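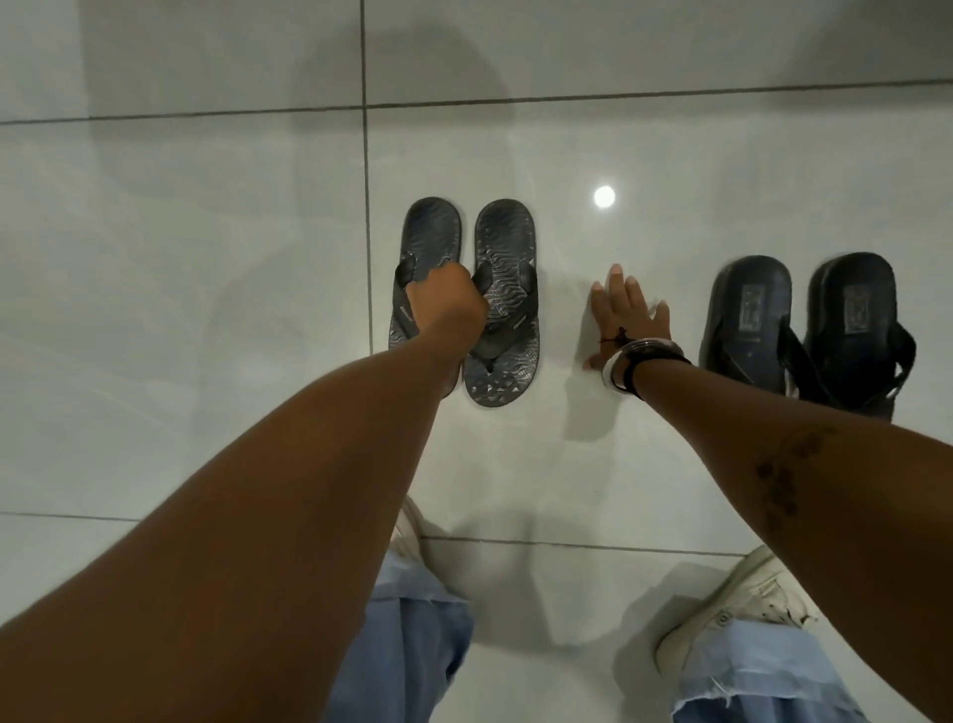

Two pairs of sandals on the tile

Ticket: Fascinator keeps sliding off during the ceremony (Skadlow comb base, wide brim)
Status: open, then solved, see the bottom
Category: Hats and headpieces / Fit

Hi all! I'm a guest at a very dressy wedding in August and I bought the Skadlow saucer hat in the pale peach. I love it so much. Problem is, it won't stay put. I wore it around the house to test it and it slid toward my left ear every time, faster if I looked down. My hair is fine, straight and freshly cut, so I know I'm not giving it much to hold on to.

Tried so far:
- Bobby pins crossed over the comb. Held for a bit, then the whole thing tipped.
- Hairspray first, comb second. Better, but it pulled.
- Comb turned upside down so the teeth point forward. Worse!

Setup: comb is metal, sewn on at the 2 outer corners. There's a loop on each side of the base that I assumed was for storage. Brim has the feather spray on the right, and that's the heavy side, so I don't get why it goes left.

Update 1
Support wrote back really fast, which was great. They asked which side the feathers sit on and whether I was wearing it flat on top. I was. They want it tilted over the right eyebrow, and those loops are for elastic! The elastic goes behind the head, under the hair, and you pick a color close to your own. Mine wasn't in the box, so they're mailing one.

Update 2
Elastic came, 5 sizes on one card. I used the middle one. Big improvement, but it left a dent in my hair and I could feel it by lunch.
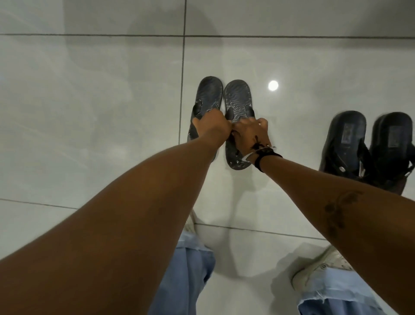 So I went up a size and added a tiny braid right where the comb goes, pinned flat. The comb grips the braid, the elastic only has to stop the tipping. I put it on at 9 in the morning and took it off after dinner - no slipping, and I danced in the kitchen to be sure.

Update 3
Checked it with the actual outfit, a Poda coat dress with a stand collar. The brim bumps the collar if I look up, so I moved the braid forward a finger's width. All good now. Please keep this ticket up, I found so many old ones with the same question and no ending!

Resolution: elastic on both side loops, hat tilted right, comb anchored in a small flat braid. Marked solved by the customer.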